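Bin packing at home, do you sort by size or by use?

saludo_shelf
Posted 7:12 pm
Okay so I finally gave in and bought a stack of open gray bins for the garage, the plain rectangular kind with no lid. I have 38 of them now (don't ask) and I can't settle on a system. My first try was everything by size. Looks great, but I can never find the picture hooks. How do you all do it?

finofan
Posted 7:20 pm
By use, every time. Painting stuff in one, bike stuff in another. I tried size for 2 weeks and gave up, the tape measure ended up living with the tent poles.

Sidon_attic
Posted 7:41 pm
Gonna disagree with finofan. By use sounds nice until you own something that has four uses. Flat and heavy on the bottom, odd shapes on top, and a list taped to the front. I got that from the old Flosum newsletter and I still go back to the packing issue all the time.

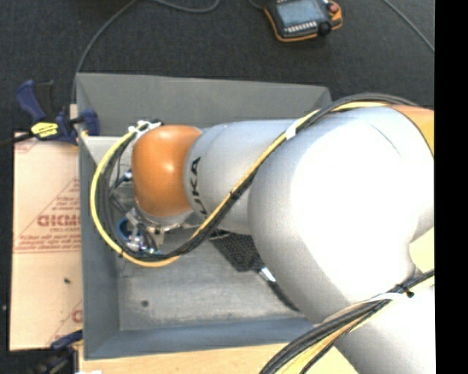 Flosum Newsletter, no. 2, p. 261

Yes, page 261 in the second one, they number straight through from one year to the next. Anyway the part I use is the bit on leaving a hand's width free at the top of an open bin. If you fill it to the rim you have to dig, and once you dig the whole order is gone.

finofan
Posted 7:55 pm
A hand's width is so much wasted space though! My shelves are tight, I fill to the top and stack.

Sidon_attic
Posted 8:03 pm
You stack open bins?? On top of what's in them? No wonder you need to sort by use, you never see the bottom one.

finofan
Posted 8:06 pm
I put a board between – works fine.

saludo_shelf
Posted 8:30 pm
Ha, okay, both of you. I think I'll do use first and then heavy stuff low inside each bin. Extension cords are my worst problem, they tangle with everything. Any tricks?

Sidon_attic
Posted 8:38 pm
Loop them wide and put a tie on in a couple of spots. Tight little coils just spring open on you. And give them their own bin, please.

finofan
Posted 8:44 pm
Agree on that one. Cords get their own bin at my place too.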